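Washing sports kit at home: what works in our house

December 4, 2021

We're a sporty household, which sounds glamorous until you open the cupboard under the stairs. Between us we have hockey, running, swimming and a bit of badminton when the hall in Zudthorpe is free, and I'm the one who ends up dealing with the washing. I started writing these tips down in September when the new season kicked off, and the list has grown and grown!

Get it out of the bag

If you only do one thing, do this. Kit that sits zipped up overnight smells far worse than kit that's been draped over a chair, and the bag catches the smell too. I turn everything inside out by the back door (socks as well, yes, even the muddy ones) and hang it over the banister if I'm not washing until the next day.

Mud

Let it dry. I used to run straight to the sink and scrub, and all I did was push the dirt further in. Now I leave hockey socks on the back step until the mud goes crumbly, bash them against the wall and brush off the rest with an old nail brush. Then they get a soak in cool water with a squirt of washing-up liquid before they go anywhere near the machine.

Grass stains want something different. White vinegar and water, half and half, dabbed on and left while you have a cup of tea. Test it on a hem first if the shirt is a bright colour.

Skip the fabric softener

I was very fond of mine – I loved the smell – but it leaves a coating on stretchy sports tops and they stop drying properly. A small cup of white vinegar in the softener drawer does the job nicely and no, you don't come out smelling like a chip shop. Go easy on the detergent too. More powder doesn't mean cleaner shorts, it just means more rinsing.

Keep the kit in its own basket

Mixing match shirts with tea towels is asking for trouble. Plastic with plenty of holes is my favourite sort, as the air gets through and you can rinse it under the garden tap.

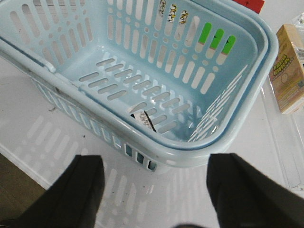
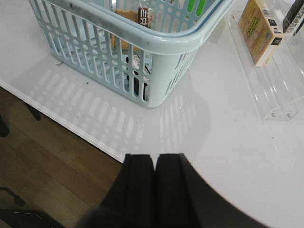 I gave up on the fabric hampers after the second one went musty at the bottom. They look lovely in a bedroom, but they're no good for a goalkeeper.

Shin pads, gloves and other horrors

Most shin pads can be washed by hand in the bath with warm water and a little detergent. Squeeze, don't wring, and stand them up against the wall to drain. Never the radiator! I cooked a pair of Hägglund pads that way and the foam went as hard as toast.

Gloves I do the same way, then peg them by the cuff so the fingers hang down. If they still whiff when dry, a spoonful of bicarbonate of soda in each one overnight, shaken out over the bin in the morning, usually sorts it.

Swimming things

Rinse in cold water as soon as you can, at the pool if there's a shower free. My old Gellitz costume has lasted more than 100 swims and I'm sure it's down to the rinsing, with no machine at all. Roll it in a towel, press, and dry it flat away from the sun. Goggles just get a dip in clean water – never rub the inside of the lenses or you'll take the anti-fog off.

Trainers

Laces and insoles out first. The insoles get a scrub by themselves and the laces go in an old sock with a knot in it, in with the normal wash. The shoes I clean by hand with a soft brush, then stuff with newspaper, changing the paper after 2 hours and again before bed. It takes 16 sheets or so for my husband's enormous feet.

Water bottles

Take the lid apart properly. There's nearly always a little rubber ring hiding in there, and you do not want to see what's under it if it's been a while. Warm water, bicarb, an old toothbrush, and then leave the lid off in the cupboard so the bottle can dry out. My Cludusine one has a straw as well, and for that I use a pipe cleaner.

I'll do tennis balls and muddy car boots another time, as I've got a wash to hang out.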